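Subject: Re: Reading room furniture – draft loan and care terms, second circulation

From: Rhona Paterson
To: Mackay Library Partners list
Date: Saturday, March 16, 2019

Dear colleagues,

I am replying on behalf of the Mackay office to the questions Serena Rinaldi raised on the draft terms. Her message is quoted in part, with our response under each point. The table tops have a light, matte finish with the grain left visible.
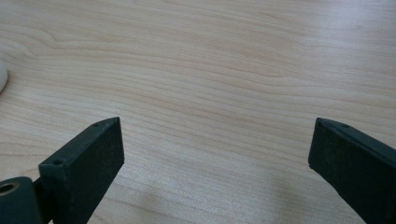

1. Length of the loan

Serena Rinaldi wrote:
> The draft gives the loan period as two years but does not say when
> the period begins. Vimisa took delivery in December and did not open
> its reading room to the public until several weeks afterward. We
> would ask that the period run from the opening date.

We have considered this and cannot agree to the opening date, as it would leave each branch with a different end date that this office would have to track separately. The period will run from the first day of the month following delivery. Branches that took delivery in December are therefore treated as having begun in January. The revised text of section 2 will say so plainly.

A branch may apply to extend the loan once. Applications should reach this office at least 96 days before the end date. We recognize that this is an unusual figure. It was set to match the notice period in the storage agreement with Prukier, and we would prefer to leave it alone until that agreement is renewed.

2. Public use outside library hours

> Several of our members would like to hold evening meetings in the
> reading room. Section 4 appears to forbid any use of the furniture
> outside posted hours. Is that the intention?

It is not. Section 4 was written with private hire in mind, and the wording is broader than it should be. Meetings arranged by the branch itself, or by a group that holds a current library agreement, are permitted at any hour the building is staffed. Private hire remains excluded. Food may be served at branch meetings, but hot dishes should not be placed directly on the tables.

The limit on attendance is a matter for the fire certificate of each building and does not belong in the loan terms. The reference to 200 persons has been removed. It was carried over from the agreement for the main hall and should never have appeared.

3. Cleaning and repair

> The care sheet and the terms do not agree. The sheet says a damp
> cloth may be used daily. The terms say weekly. Our cleaning
> contractor has asked which to follow, and I have not been able to
> give an answer.

Please follow the care sheet. The terms will be corrected. A soft cloth, lightly dampened, may be used daily and the surface dried at once. Spray polish, bleach and abrasive pads should not be used on any item in the loan. Contractors who wish to use a product of their own should send the name of it to this office and wait for a reply.

Scratches, rings and loose joints should be reported on the form headed Rultance Return, which branches already use for shelving. Branches should not sand, fill or refinish any surface themselves. Where an item is unsafe, please take it out of use and write to us the same day – the form can follow.

4. Insurance

> Our insurer asks for a stated value per item. The schedule gives
> only a total.

A revised schedule will list each item with its own value. The total is unchanged. Vimisa may forward the present schedule to its insurer in the meantime with a note that an itemized version is to follow. Loss or damage in transit between branches is covered by this office only where the move was approved in writing beforehand.

5. Labels

This was not raised by Vimisa but has come up elsewhere. The inventory labels on the undersides of the tables and chairs must stay in place. Two branches have asked whether their own labels may be added. They may, on the underside only, and clear of ours.

Next steps

The corrected terms will be circulated to this list as a single document, with changes marked in sections 2, 4 and 7. Branches will have six weeks from that circulation to send comments. Comments should come from the branch representative and not from individual staff, please, as we received several conflicting replies from the same branch on the first draft.

Branches that signed the first version do not need to sign again unless they wish to take up the option to extend. A copy of the old version should be kept on file with the new one.

I am grateful to Ms. Rinaldi for the care she took with the draft.

Yours sincerely,

Rhona Paterson
Partnerships Office
Mackay Library Partners

To change your subscription or view the archive, write to the list administrator. Replies to this message go to the whole list.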